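거북목과 뻐근한 목을 위한 하루 4단계 스트레칭

책상 앞에 오래 앉아 있으면 머리가 어깨보다 앞으로 나오고, 목 뒤와 어깨 위쪽 근육이 계속 당겨진 상태가 됩니다. 아래 동작은 Makris 자세교정 클리닉에서 목 통증으로 오신 분들께 집에서 하시라고 안내하는 순서입니다. 의자 하나만 있으면 됩니다.

시작하기 전에
팔이 저리거나 손에 힘이 빠지는 증상, 최근 교통사고나 낙상이 있었다면 스트레칭을 하지 말고 먼저 진료를 받으십시오. 동작 중 찌르는 듯한 통증이 생기면 바로 멈춥니다. 당기는 느낌까지는 괜찮습니다.

1단계. 턱 당기기
의자에 엉덩이를 깊숙이 넣고 앉습니다. 시선은 정면에 두고 턱을 수평으로 뒤로 밀어 넣습니다. 고개를 숙이는 동작과 혼동하기 쉬우니 처음에는 거울을 옆에 두고 확인하십시오. 다섯을 세고 힘을 풉니다. 열 번 반복합니다.

2단계. 목 옆 늘이기
오른손으로 의자 바닥을 잡고 고개를 왼쪽으로 천천히 기울입니다. 왼손은 머리 위에 가볍게 얹기만 하고 잡아당기지 않습니다. 30초 유지한 뒤 반대쪽도 같은 방법으로 합니다.

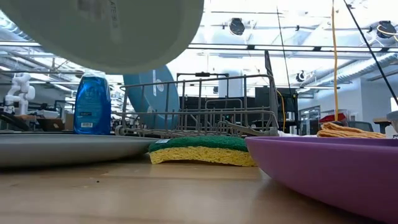
3단계. 가슴 펴기
문틀 앞에 서서 양쪽 팔꿈치를 어깨 높이로 올려 문틀에 댑니다. 한 발을 앞으로 내딛으면서 가슴 앞쪽이 늘어나는 것을 느낍니다. 허리가 꺾이지 않게 배에 힘을 줍니다. 30초씩 두 번 합니다. 어깨 앞쪽이 아프면 팔꿈치를 조금 낮추십시오.

4단계. 날개뼈 모으기
다시 의자에 앉아 팔을 몸 옆에 내리고 양쪽 날개뼈를 등 가운데로 모읍니다. 어깨가 귀 쪽으로 올라가면 안 됩니다. 다섯을 세고 풀기를 열 번 합니다.

언제, 얼마나 해야 하나
아침과 저녁에 한 번씩 전체 순서를 하고, 근무 중에는 60분마다 1단계만 따로 하십시오. 휴대전화 알람을 맞춰 두면 잊지 않습니다. 첫 주에는 동작 다음 날 어깨가 약간 뻐근할 수 있습니다. 이때는 횟수를 절반으로 줄이고, 며칠 뒤 원래대로 돌아갑니다.

모니터 높이도 같이 확인하십시오. 화면 윗선이 눈높이와 비슷해야 합니다. 노트북을 쓴다면 받침대와 별도 키보드를 쓰는 편이 낫습니다. 베개가 너무 높아도 아침에 목이 굳습니다.

2주를 꾸준히 해도 통증이 그대로이거나 두통이 함께 온다면 내원하여 검사를 받으십시오. 첫 상담은 35분이며 전화로 예약할 수 있습니다.

최종 수정: 2023-08-19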